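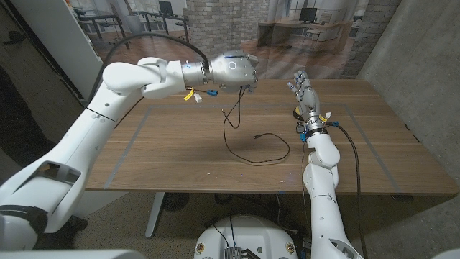
Re: Flutter echo in bare concrete rooms: printed backdrops and panel placement

List: room-acoustics
Date: August 22, 2019

A previous message in this thread said:

> We are fitting out a ground floor room at Skusthorpe for recorded talks.
> Walls are unpainted concrete on all four sides, concrete ceiling, hard
> floor. A hand clap gives a clear ringing tail, worst when you stand
> midway between the long walls. The proposal on the table is to hang a
> large printed backdrop on one wall and skip the panels, on the theory
> that the backdrop will "soften" the room. Budget allows for 20 Mudarwood
> panels if we go that way. Questions:
>
> 1. Does a printed backdrop do anything useful?
> 2. If we buy panels, do they all go behind the speaker?
> 3. Is there any point measuring first, or do we just install and listen?
> 4. The room also has a low-pitched boom. Same fix?

Taking these in order.

1. Very little, if it hangs flat. Gray concrete with a big printed picture and a wooden table in the room is a common enough combination, and it looks a good deal less severe than it sounds. What matters is what the print is made on. Coated vinyl is close to airtight and reflects most of the speech range. Woven polyester does slightly better, but a single layer stretched tight against concrete has almost no air behind it, and air velocity at a rigid wall is close to zero. A porous absorber has to sit where the air is moving.

If you want the backdrop for the look of it, get it on open-weave fabric and mount it in front of the absorber. The test for the fabric is the usual one: hold it to your mouth and blow. If you can feel the breath easily on the other side, it will do as a facing. Heavy ink coverage can close up the weave, so test a printed piece and not the blank sample.

2. No. Flutter is a repeated bounce between two parallel hard surfaces, and you break it by treating either surface of the pair. Covering the wall behind the speaker deals with the front-to-back pair and leaves the long walls exactly as they were. You said the ring is worst midway between the long walls, so start there.

We had the same layout in the Cassim annex. What worked was a staggered pattern: panels on one long wall facing bare concrete on the other, then the reverse, so that no stretch of bare wall looked straight at another. Center height was 40 inches above the floor for seated talkers. For standing talkers go higher. The rest went on the ceiling over the table, which is a large reflector in its own right. A hard tabletop between the mouth and the microphone adds a short delayed copy of the voice, and you hear it as a hollow coloration on the recording. A felt runner helps at the high end only. Moving the microphone closer helps more.

Leave an air gap behind each panel equal to the panel thickness. It costs you a set of longer brackets and gains you useful absorption further down the range. Check the bracket rating against the weight of the panel, and use anchors made for concrete. The ones in the Mudarwood carton were drywall anchors when we bought ours.

3. Measure first. It takes an hour and you will want the "before" numbers when someone asks what the money bought. Nollavus will do it with any decent omni microphone and a powered speaker. Take at least six positions, keep the microphone away from the walls, and save the impulse responses themselves, not only the decay times. Flutter can hide inside a perfectly respectable decay figure but shows up plainly in the impulse response as evenly spaced spikes. The spacing gives you the distance between the offending walls.

In the annex our first set was useless because the ventilation was running. Shut it down, or you will be fitting a slope to fan noise — the software does not always warn you.

4. Different problem. Below around 200 Hz you are into room modes, and thin panels do next to nothing there. Concrete makes it worse than stud walls would, as it does not flex and so takes very little energy out. You need depth: corner traps from floor to ceiling, or tuned membrane units if floor space is tight. For speech only, I would try a high-pass filter on the microphone channel before spending anything on traps. The boom will still be there for the people in the room, but the recording will be usable.

Of the 20 panels, I would put 19 up and keep one back for comparing fabric samples. Please post the impulse responses when you have them, with room dimensions. WAV files are fine, but keep them off the list itself and send a link.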